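Unit 6 handout: Collecting demonstrations by hand and by remote control
Course notes, September. Lab lead: Yaowalak Limsakul. Questions on grading go to Iddrisu Acheampong.

6.1 Two ways to show a task

In kinesthetic teaching the demonstrator holds the arm and moves it through the task while the joint encoders record. The recorded states are reachable by construction, but the operator's body is in the camera view and the joint torques include the forces applied by the person. Kinesthetic teaching works well for one arm with a simple gripper. It works badly for two arms with fingered hands, where one person cannot guide every joint at once.

In teleoperation the demonstrator stays clear of the robot and sends commands through a device: a glove, a tracked controller, a leader arm or a headset. The robot's own controller closes the loop, so the log contains both the commanded and the achieved joint positions. Keep both. The difference between them is the tracking error, and it is needed in Problem 2.

6.2 Retargeting

A human hand and a robot hand differ in link lengths and joint limits, and often in the number of joints. Copying joint angles directly gives poor fingertip placement. The Clendano exercises use fingertip retargeting: at every step, find the robot joint angles q that minimize the weighted distance between the human and robot fingertip vectors, both measured from the palm, plus a small penalty on the change in q from the last step.

The weight on the thumb–index pair is raised when those two human fingertips come close together. Without this the pinch does not close fully and small parts slip. Too high a weight makes the fingers snap shut – set it by trial on a free block before recording anything.

6.3 The practice task

All groups use the same simulated task: pick up the small block and place it in one compartment of the desk organizer. The target compartment is named at the start of the session and does not change within a data set. Either hand may be used. A handover between hands is allowed but must be labeled.

Start pose: both hands at the front edge of the table, palms facing each other, fingers extended with a slight curl. An episode starts when the clutch is engaged and ends when the block is at rest and the fingers have cleared the organizer walls. Do not trim the approach phase.

6.4 Recording

Each group submits 100 episodes, split evenly between its two operators. Failed episodes are kept in a separate folder and do not count toward the total. An episode is a failure if the block leaves the tabletop, if it lands in the wrong compartment, or if the organizer is moved by contact.

Log fields: time stamp, commanded q, achieved q, palm pose for each hand, block pose, clutch state. Block pose is for scoring only and must not be given to the policy as input.

Check for long pauses before submitting. A cloned policy with no memory tends to stall where the operator stalled, as the same observation is paired many times with a zero action.

6.5 Reading

Lamptey course reader, chapter 14, through the section on compounding error. The proof at the end is optional. 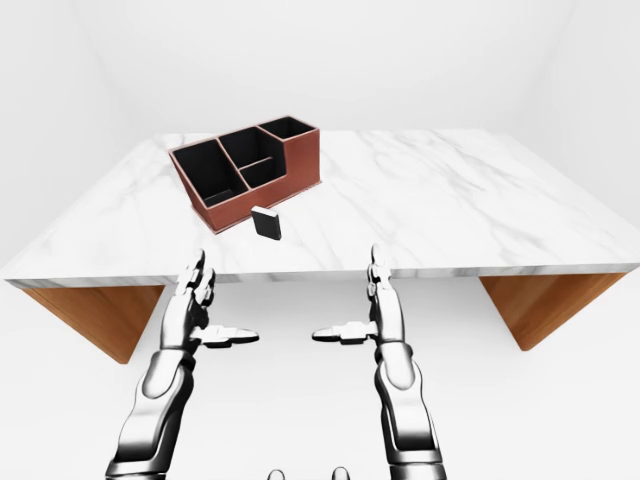
Figure 6.1. Block-to-organizer task in simulation, with both hands at the table's front edge.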